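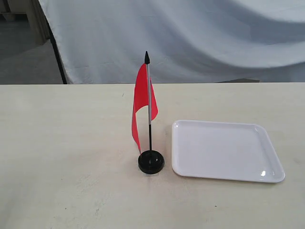

Red desk flag and white tray on a cream tabletop

About Ridberg

Ridberg is a furniture and room planning studio run by Dolores Thibodeaux and Hiếu Cao. We help people pick tables, chairs and storage that fit the rooms they live in, and we love it as much now as when we opened 14 years ago! Our first client had a kitchen nook so narrow that the chairs had to go in before the table (she still eats breakfast there, and she still sends us photos).

We've planned 831 rooms since then, most of them small. Apartments, converted porches, one very long hallway that became a library. Send us your measurements and a few snapshots and we'll draw up two layouts for you to live with for a while before you buy anything.

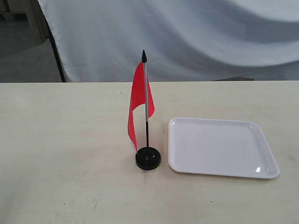
Color is where Hằng Quách comes in, and she gets wonderfully carried away. She'll bring paint cards, fabric and a stack of drawer fronts to your home and look at them with you morning and evening. She's a big believer in quiet surfaces with a single loud thing on them, like a bright red flag on a cream tabletop, and she'll happily talk you out of a fourth accent pillow.

Cúc Lục handles orders and deliveries, so she's the one to call if a sofa won't make it up your stairs. Come by the showroom any time we're open, and bring your floor plan, even if it's on a napkin!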